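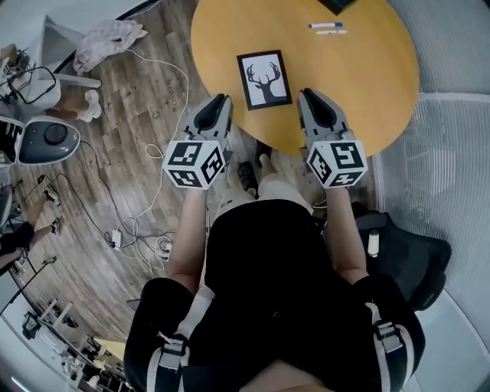
Figure 3. Framed print on the work table.

3. Preparing and Placing the Framed Print

This section covers the small framed print supplied with the Skondura room kit. Read it through before you start. For wall hanging, go to Section 9.

What you need

Framed print
Marker or pen
Clean, dry cloth
Table with enough clear space to lay the frame flat

3.1 Label the back

1. Clear a space near the edge of the table. Move cups, tools, and bottles well away from the print.
2. Wipe the tabletop. Grit left on the surface will scratch the front of the frame.
3. Lay the cloth on the table and turn the frame face down on it.
4. Write the kit number on the backing board, in the lower left corner. Kits shipped to the Salinas office are numbered 1786. Kits shipped to Kernorov are numbered 2102.
5. Let the ink dry before turning the frame over. Put the cap back on the marker.

Note: Write on the backing board only. Ink on the frame edge does not come off with a dry cloth.

3.2 Lift and stand the frame

1. Turn the frame face up and check that the print sits straight behind the border. If it has slipped, open the back and reset it (see 3.4).
2. Take hold of the frame by its border. Keep off the face of the print.
3. Raise it slowly until it is upright.

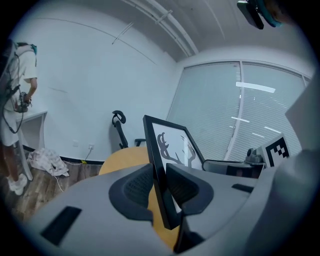 4. Check which way is up. On the deer print, the antlers go at the top.
5. Lower the bottom edge onto the shelf or table and let it settle before you release it.

CAUTION: Do not squeeze the border hard. The corners are glued and can open under pressure.

3.3 Choose a position

Set the frame at least 9 inches back from the edge of a table that people work at. Keep it out of direct sun and away from heaters.

3.4 If the print has slipped

Lay the frame face down, bend the tabs up, and lift out the backing board. Square the print against the lower edge, replace the board, and press the tabs flat. Do not tape the print to the front panel.

Replacement backing boards are ordered through Zoriana Vasylenko at the Salinas office. Give the kit number with the order.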